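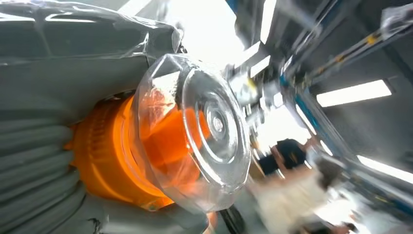

Bralero: your questions answered

Hello! I'm Caoimhe Moriarty, and I run Bralero, the small plates restaurant on Conneely Street. We're opening a second place in November, a wine and snacks bar called Husico, and my inbox has gone a bit mad with people asking the same things. So I've sat down with a pot of tea and tried to get through the lot. Last updated October 31, 2025.

When does Husico open?

The middle of November, if the licence paperwork and the plasterer both behave. I'm not giving a firm date until I've got the keys to the cellar door in my hand. Newsletter people will hear first, then it goes on the website.

Where is it?

Right underneath Bralero! The basement used to be a shoe repair shop and then a store room for the dry cleaner's, and I've been walking over the top of it for years wishing it was mine. The entrance is on Vastov Lane, round the side, down a short flight of steps. Look for the green door.

Is it a restaurant or a bar?

A bar, with proper food if you want it. You can come down for one glass and a dish of olives and be gone again in half an hour, or you can settle in and eat your way through the whole menu. Bralero upstairs carries on just as it is, same kitchen team, same opening hours.

What's on the menu?

Snacks and a few bigger plates, and I'm still changing my mind daily. The crab toast is definitely on (I've eaten far too much of it), and so are the pickled mussels and the smoked potato croquettes. There'll be a cheese plate with oatcakes we bake ourselves, and one pudding, probably the burnt honey tart. Snacks start at £6 and the crab toast is £8.

And to drink?

There are 54 wines on the opening list, and I wanted plenty of them by the glass because I hate having to commit to a bottle when I only fancy a taste. We've also got a short cocktail list, cider on tap and some really good alcohol-free things, including a rhubarb shrub that I'd happily drink all night.

Can I book?

Yes and no. Husico has 30 seats. We'll take bookings for half the room through the website and keep the rest for people who just turn up. If it's full when you get here, leave your number at the door and we'll ring you when a table comes free. The pub on the corner is very nice for waiting in.

I've already got a table at Bralero. Can I start downstairs?

Please do! Tell us when you arrive and we'll carry your drinks up for you when your table's ready. You can settle the whole bill at the end too, so there's no need to pay twice.

Do you take big groups?

Up to eight downstairs, at the long table by the bar. For anything larger, send me an email and we can talk about hiring the whole place. Early evenings are easiest.

What about allergies and special diets?

Put it in the notes when you book, or tell whoever's serving you if you've walked in. There's a good choice for vegetarians and vegans, and nearly everything can be made without gluten. It's one small kitchen though, and we use nuts, shellfish and flour in it every day, so I can't promise there'll be no traces.

Is there step-free access?

Not from Vastov Lane, I'm sorry to say, but you can come in through Bralero and use the lift at the back. It's on the small side – ring ahead if you'd like the measurements. There's an accessible toilet on the ground floor.

Are children and dogs allowed?

Children are welcome until 8 in the evening. Dogs can come any time, downstairs only.

Will my Bralero gift voucher work at Husico?

It will, and you can split it between the two if you like. Bring the paper copy or the email, either is fine.

Are you hiring?

Yes, for bar and floor. Send me a few lines about yourself through the contact page. A CV is handy but I'd sooner hear what you like to eat.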